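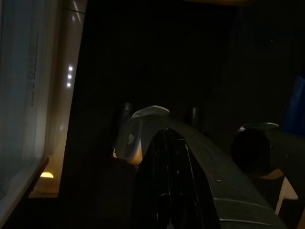
Getting Smells Out of Things That Hold Smells

My kitchen has three categories of object: things that don't absorb odor, things that do, and the cutting board I inherited from my uncle, which absorbed the entire 1980s and gives a little back each time it gets damp. I have spent more evenings on this subject than I'd like to put in writing. What follows is what worked in my house. Your onions may differ.

Plastic containers

Wash first in hot water and dish soap, and do it the same night. Tomato sauce that sits until morning has signed a lease. If the smell survives, fill the container with warm water and two spoonfuls of baking soda, put the lid on, turn it upside down so the lid gets its share, and leave it overnight. Crumpled newspaper inside a dry, closed container also pulls out a surprising amount. Give it two days.

The lid's rubber ring is usually the guilty party. Pry it out with the handle of a teaspoon (a knife will nick it) and wash it separately. You will find something in the groove. Don't try to identify it.

Wooden cutting boards

Coarse salt, half a lemon, and some elbow. Scrub with the grain, wait ten minutes, scrape the gray sludge off, rinse, and stand the board on its edge to dry. Lying flat, it stays damp underneath and may warp, and then you own a rocking chair for carrots.

Oil it once it's bone dry, using food-grade mineral oil. Percy Usuga, who lives downstairs and cooks better than I do, used olive oil on his for a year and ended up with a board that smelled like an old box of crayons. He now comes up and borrows my mineral oil, and I get soup out of the deal, so I've stopped pointing out the price of a bottle.

The thermos

A thermos that held coffee will make tea taste like coffee. One that held soup will make everything taste like regret. Put in a spoonful of baking soda and a half cup of white vinegar, let it fizz with the lid OFF, top it up with hot water and wait 20 minutes. Use a bottle brush, then rinse until you're bored. Store it open. I know it looks messier in the cupboard.

The fridge

The open box of baking soda is fine, but it's a bystander. It won't do much for a fridge in which something is currently dying. Empty the shelves, find the culprit, then wipe everything with warm water and a splash of vinegar. Three spots people skip:

The drip channel at the back, and its little drain hole. A pipe cleaner fits.
The underside of the crisper drawers.
The folds of the door gasket. Use an old toothbrush, and label it so it never rejoins society.

A bowl of dry coffee grounds on the middle shelf for a few days will handle what's left. After that your fridge will smell like coffee, which I count as a win. My brother-in-law doesn't, and he's welcome to buy his own fridge.

Hands, after garlic

Rubbing your fingers on stainless steel under cold water is supposed to do it. I've tried the faucet, a spoon and the sink itself. Results: some. Salt and a bit of lemon juice work better, provided you have no paper cuts. You'll learn right away whether you do.

Dish towels

Fabric softener is why yours smell sour even when clean. It coats the cotton and holds on to the grease. Skip it, wash them hot, and add a half cup of vinegar to the rinse. Never in the same load as bleach, please, unless you want to meet the fire department. Hang them spread out, not bunched over the oven handle where mine have lived most of their lives.

Things I've given up on

Silicone spatulas that have met curry. An hour in a low oven helped one of mine and did nothing whatsoever for the other, and I have no theory. Check the maker's heat limit before you try, and leave out anything with a wooden or plastic handle.

Also the wicker bread basket. Hélder Carvalho wrote in to suggest a sunny windowsill in July and plenty of patience. I have the windowsill.

Last updated April 2024, when I added the part about the rubber ring.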